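Report on the demonstration visit, 6 February 2023
Module: Introduction to Automation, Durkham

2. What we saw

After the short talk at Rumalmont, our group went to the second part of the visit, where the work was shown to us at a real table in a living room. I had expected a laboratory with a fence and a warning lamp, so this was a surprise for me. The task of the demonstration was tidying: small household things lie on the table and they should go in an open box. The operator holds the gripper in the hand and does the task like a person would do it.

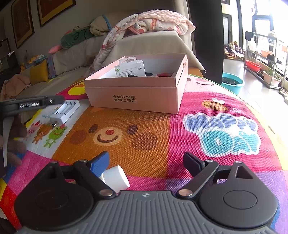
Figure 1. The table with the pink box and the battery charger, gripper open.

The charger was the object I watched most. It is flat and has a USB plug on one end, so it matters from which side the jaws come. In our lecture we learned about grasping with cubes and cylinders only, and I now think this is too simple. The printed tablecloth is also interesting for our topic. A camera must find a white object between many bright cartoon figures, and in places the cloth is white too.

We were told that one session has 200 repetitions of the task, and that a new operator practises for 3 days before the recordings are kept. I asked if the box is always in the same place. The answer was no – it is moved on purpose between the repetitions.

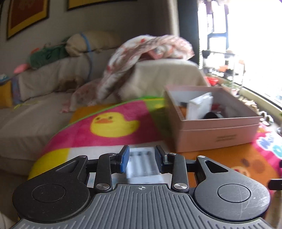

Figure 2. A white tray, similar to a battery charger, between the two fingertips.

The fingertips have blue pads on the inner side. I did not have the possibility to touch them, so I cannot write how soft they are.

3. What I learned

For the Mundura exercise in July we must choose a gripper and explain the choice. Before the visit I wanted a suction cup, as in the Verstraete handout. Now I prefer two fingers, although I still have to check the opening width, which must be at least 65 mm for our parts.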